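The Rules Taped Inside the Cabinet Door
How shops that collect hand demonstrations for robots are writing their own good practice

12 March 2026

The working rules at Brikwood run to 2 printed pages. The first version was a list of complaints. People had been leaving tools switched on, stacking trials under the wrong task name, and putting cups down wherever there was a flat spot. Someone typed the complaints up, turned each one into an instruction, and taped the result inside a cabinet door.

Most sites that do this kind of work have a document like it. The work is teaching robots household jobs by having people do them first, with a gripper in each hand that records how it moves. There are long published standards for industrial robot arms, covering fences, stop buttons and speeds. Far less has been written for a room where people hold the grippers themselves and spend the day folding cloth. So the sites write their own, borrow from each other, and argue about the details.

I spent a good part of the winter reading these house rules. Huretti, which supplies data to several small robot makers, shared three versions of its own. Zerneck, a training outfit that sends operators to other people's sites, keeps the longest set I saw. Brikwood's was the shortest, and the one operators were most likely to have read.

The rules usually begin with the tool. Before a session, the operator looks over both finger pads, opens and closes them all the way, and checks that nothing is stuck to the inside faces. Lint is the common problem with cloth work. A pad that has picked up a layer of fluff will let a thin fabric slide, and the operator starts squeezing harder without noticing. The squeeze goes into the recording along with everything else.
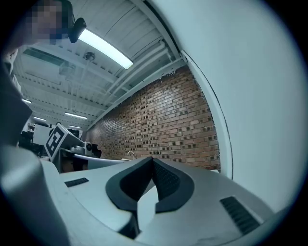 The finger pads of a hand-held gripper, with their textured inner faces.

Huretti's rules say to wipe the pads with a dry cloth and nothing else. Zerneck allows a damp one. Both say a pad with a torn edge comes off the same day, and both say the two pads on a tool get replaced as a pair. An old pad facing a new one gives an uneven grip, and sorting out which recordings were made that way takes longer than changing a pad.

Vents get a line of their own in all three documents. Keep them clear, don't rest the tool vent side down on fabric, and don't put tape across them. The tape rule came in after operators at one site started labeling their tools with their initials and used whatever flat area was handy.

Next come the markers. Many of these tools carry printed black-and-white patterns that let software work out where the tool is. A thumb over a pattern can spoil a trial. The usual advice is to learn one grip and stay with it, and to run a short check at the start of each session in which the operator turns both wrists slowly through their full range. Scuffed patterns are replaced, never touched up with a pen. Huretti added the part about the pen in its second version.

The section that gets the most argument is the one on the work surface. How clean should a table be? The strict view is that anything not part of the task should be off the table and out of reach before recording begins. The looser view is that homes are messy and robots had better get used to it. Tam, the task library many of the smaller sites work from, sides with the strict view for the first round of any task and then allows clutter to be added on purpose, with a note of what was added. I think Tam has this right. Clutter that was chosen and written down can be used later. Clutter that drifted in can only be guessed at.

Huretti audited its cloth folding work last November against this section. It went through 1312 trials and set aside 168 of them. The largest group had been set aside for start position: the cloth had been laid down in whatever state the last trial left it, and the written task called for a fresh start each time. The next largest had a hand or sleeve over a marker. Very few had anything wrong with the folding itself.

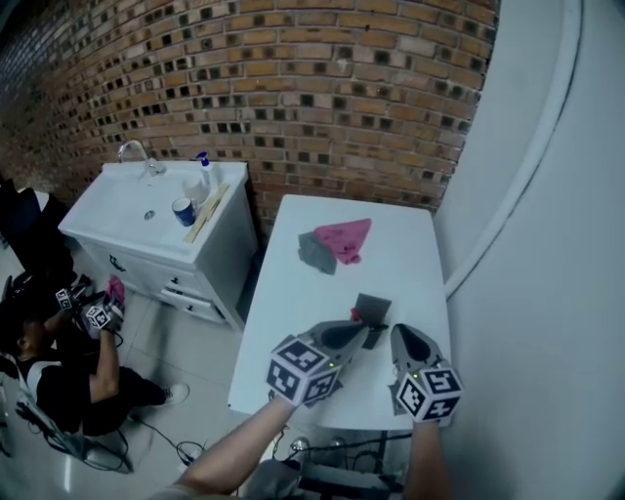 Reset rules are the part I would ask any new site to write first. A reset is what happens between one trial and the next, and it is where operators get tired and start to improvise. A good rule says which cloths are on the table, where the spare one sits, and how flat each one has to be. With a small dark gray square between the grippers and a pink and gray cloth folded farther back, the sheet should name both pieces, including the one that isn't being handled. Zerneck does this with a line drawing. Brikwood does it in a sentence per task, and its operators read the sentence aloud to each other at the start of a block.

The floor comes up last in most of the documents, and I would move it higher. Cables are the main item. The rules ask for them to be run along a wall or under the table where they can be, and for anyone who works sitting on the floor to be told when somebody is about to walk behind them. Zerneck also wants bags kept on a shelf. Shoes must be closed at the toe.

Breaks are handled in different ways. Huretti counts trials, Brikwood goes by the clock, and Zerneck leaves it to the operator but requires that the operator ask for one before changing hands or posture in the middle of a block. A gripper is light when you pick it up. After an hour of folding with your elbows raised it is less so, and the motions get shorter and faster.

None of this costs much. A small site I priced out for this article would spend $449 on spare pads, printed patterns, cable covers and a decent shelf. Writing the rules took Brikwood an afternoon, and the sheet has been changed many times. Changes are made by hand in the margin and dated. When the margin is full, they print a new one and keep the old sheet in a folder, so that a recording can be matched to the rules that were up on the door at the time.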